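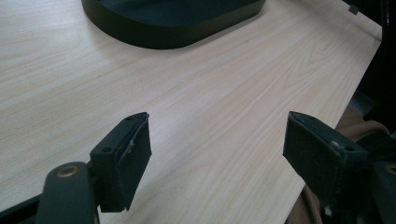 Trinity Dvorak wrote in to say that I keep moving the goalposts: first the machine had to pick up a cup, then it had to pick up a wet cup, and now that there are videos of wet cups being picked up I want the whole sink done and the counter wiped. She says a washing machine doesn't do the whole laundry either and nobody sends it back.

Print this page | E-mail this page

Can It Clear the Table Yet?
Gallery and notes by Patricio Quintana
Posted Mon 22 March

Fair enough, Trinity, I do move them. But I didn't put the goalposts where they were to start with. The people selling these things did, when they said "household help" and showed a kitchen. If the box said "picks up one cup" I would judge it on one cup. A washing machine says what it does on the front, and then it does it every Tuesday for fifteen years with a sock stuck in the door.

So the gallery stays up, and so does the question over it. I want to know whether a machine can do an ordinary chore in an ordinary room, start to finish, with no engineer standing behind the couch. My answer going in is no. I would like to be wrong, having a sink of my own.

Two fingers and a tabletop

Two black fingers, pads facing each other, with bare pale wood in the gap. A strip along the edge of the left pad looks to be coming away, and the right finger is scuffed and speckled on top.

I like this one better than anything in the brochures. Brochure grippers are always spotless. Look at the wear and then think about what a table asks for in a normal evening: plates, forks, a crumpled napkin, crumbs, the ring under a glass. Two flat pads can squeeze. Plenty of clearing a table is squeezing. A good deal of it is also scraping, stacking, sweeping crumbs into your other palm and noticing that the butter has been out since noon.

And there's the tool itself. A gripper of the hand-held sort goes where a person points it, so the judgment about what to grab and when to let go still comes from the person. The hope is that enough of that judgment can be copied into a machine later on. Maybe it can. I have heard "later on" before, usually from someone with a booth.

What I was told in Dretport

I spent a day last July at the home and trade show in Dretport, which is where most of my bad mood comes from. Three companies had table chores on display.

Madar had an arm that set out cups on a counter. It did this nicely. The cups were all the same cup, the counter was marked with tape, and when a kid leaned over and turned one upside down the arm went on as before and dropped the next one on top of it. The fellow at the booth told me it succeeds 80 percent of the time. I asked what happens the rest of the time and he said they were working on the rest of the time. If I broke one plate in five I'd be eating off paper.

Vunder was selling to shops more than to homes. Their machine restocked a shelf, and it could lift up to 70 pounds, as the sign said in very large type. I have worked a stockroom. Weight was never the hard part, we had a dolly for that. The hard part was a torn case of jars, or finding that someone had put the lightbulbs where the dog food goes. I asked to see it handle a torn case. They didn't have one handy, so I offered to tear one. They said no, politely.

Kwon folded towels. I'll give Kwon this much, they had a counter on the wall and they left it running with the mistakes showing. When I came by it read 711 towels, and the woman there was happy to tell me how many had been done over. They were hand towels, all one size, fed in flat by a person. She said flat feeding was only for the show. I said I'd come back when it wasn't. Still, the folds were square, squarer than mine, and she answered what I asked. I went home thinking about Kwon more than the other two, which annoyed me.

What would change my mind

A few readers wanted a test they could hold me to, so I've written one down. It's a dull one. Take a table after a meal for four in a house the machine has never been in. Everything goes to the sink or the trash or the fridge, and it has to be the right one of the three. Wipe the table. Push the chairs in. No tape on the floor, no person with a tablet, no speeding up the video. I'd allow it 80 minutes, which is ridiculous, my daughter did it in ten when she was nine and she complained the entire time.

It can break one glass. I've broken more than that.

I would also like to see it on the second night, and the thirtieth. A demo happens once, and supper keeps coming. Pads wear, hinges get gummed up with syrup, somebody's cat sits on the charger. When a dishwasher quits on me I know who to call in this town and more or less what he'll charge. I asked all three booths who comes out to fix theirs. Two gave me a web address. Vunder had a service plan, and the price was on request, so I requested it, and I am still waiting.

Trinity's other point was that people said the same things about robot vacuums. They did, and I was one of them. I own a robot vacuum now. It does the hallway well. It does not do under the radiator, and before it can do anything I have to pick up the shoes, the cords and the bath mat. I've come to think of it as a thing that gets me to tidy the floor. That's worth something, though I'd have paid less if they had sold it to me that way.

If you have seen a machine finish a chore in a real house, write and tell me what it left for you to do afterward. I'd rather have that list than another video.

P.Q.

Print this page | E-mail this page

Recent items
Robot Vacuum, Year Three
Who Folds the Fitted Sheet?
Dretport Show Notes, Part One
Self-Checkout and the Bag of Loose Onions
Letters: In Defense of the Bread Machine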